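February, notebook 3, T. Frandsen

Carrying on with the relative pose question for the two-gripper cloth demos. Short version: the left/right calibration is fine at the start of a session and gets worse when both tools look at something with a repeating pattern.

Setup same as last time. Two hand-held grippers, one fisheye camera on each, no external markers. Each camera is localised against the map from the Gudo walk-round, and the gripper-to-gripper pose is just the difference between the two. 600 demos recorded at Clinbridge, 587 kept after the tracking filter. The 13 dropped ones are in the rejects folder, not deleted.

I wanted to know what the checked cover does to feature matching. The squares look alike at several scales, and on the ripples the double stripe bends enough that the matcher takes one crossing for another. The folded striped cloth on top has the same trouble in one direction only. The second gripper is in view at the lower right here, with the hand on it, so this is also the sort of view where we could get the relative pose directly.
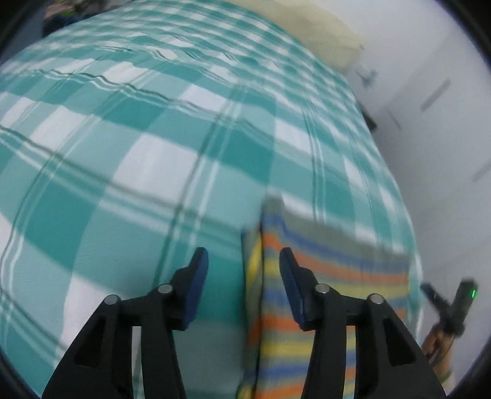
### What I ran

- Full map matching, as before (baseline)
- Same, but with features on the cloth masked out, so only the floor and the things beyond the bed are left
- Masked, plus a direct estimate of the other gripper whenever it is in view

400 demos for tuning, the remaining 187 held out. Hayashi's mask script, default settings, except I grew the mask by 8 pixels as it was leaving a rim of cloth at the fold.

### Result so far

Masking removes nearly all the sudden jumps in the relative pose. It also leaves very few points when the tool is low over the bed, and there the track drifts slowly instead. The direct estimate helps with that when the other gripper is sharp. When it's blurred the angle is poor, though position is still usable.

Grivier policy trained on the masked tracks is still running. No numbers yet.

### To do

- Weight the direct estimate by blur, not just on/off
- Rerun the rejects with the mask, see how many come back
- Check whether the jaws mask is still right at full opening
- Ask Hayashi where the old calibration files went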